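Teaching two arms to wait their turn

Most of the code that runs a pair of robot arms has little to do with picking things up. At Tenmont, a small software firm, Fatima Oosthuizen spends her days on what happens just before that: working out where a thing is, and whether the arm should trust what it sees.

Her current project is a planner called Holero. It takes in pictures from a camera near each gripper and from a fixed one, and decides which arm moves, and when. The job that gives it most trouble is a dull one, putting hand tools in a tub.

"Files are awkward," she says. "They're thin, and the metal end is close in colour to lots of other things. The handle is what you want to find."

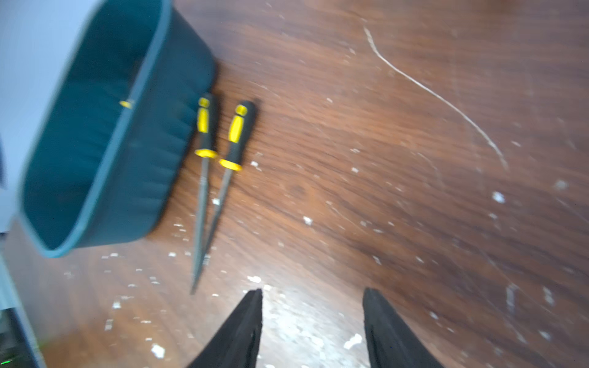

Two files beside the tub, as the software gets them from a gripper camera on the move.

Blur like this used to stop the program. Older versions threw the picture away and waited for a sharp one, and the arm would stand still while it did. Holero now keeps the blurred picture but gives it a lower score. If the score stays low for 32 pictures in a row, the arm slows down.

Two tools lying close together are a separate problem. The first version often drew one outline round both and aimed for the middle. Kanyarat Boonchu rewrote that part in May, using 878 hand-marked pictures, of which 578 showed tools touching or nearly touching. The new code looks for handles first and follows each one down to its tip.

She also wrote Shi, the tool the team uses to play back a run. It lines up every camera view with the planner's choices, so a bad move can be traced to the picture that caused it. Before Shi, that meant reading log files.

The fixed view matters most when both arms want the same space. Each has to reach in from the front of the table, and the tub is nearer the left one.
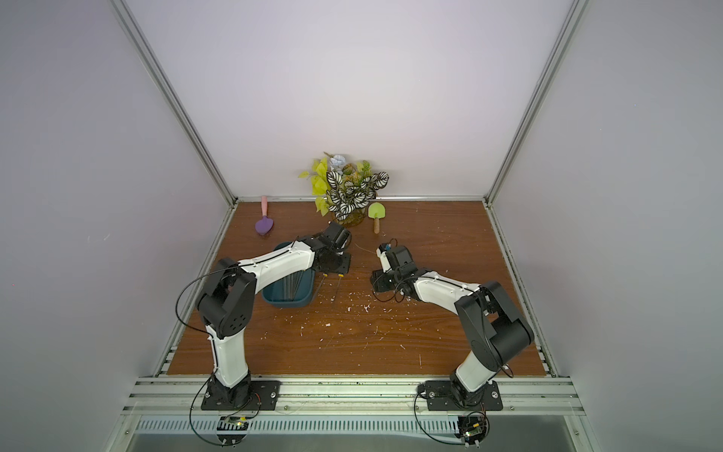 Who goes first

Holero settles this with a simple rule. An arm must book the space it wants to pass through, and the other waits until the booking is dropped. Bookings run out after 6 seconds, so a stalled arm can't block its partner for good.

Boonchu would like to replace the rule with one that looks further ahead. Oosthuizen wants to keep it until the next release, as it is easy to test.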